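Open day at the Vestov road safety center

VESTOV — The regional traffic police opened their Skallau Road training yard to the public on 29th June.

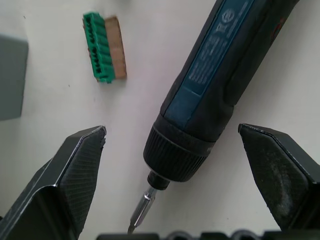 A cordless screwdriver on a pale work surface.

Leif Fjeld, who runs the yard, took us round in groups of 20. First stop was the breath testing room, where two officers explained how a roadside reading is checked again at the station. Then out to the skid pan, wetted down for the day.

The Jendside crew showed a checkpoint layout — cones, signs, a lane for trucks. They stopped 890 drivers last November, Fjeld said. Parking was tight and the coffee ran out before noon. The next open day has not been set.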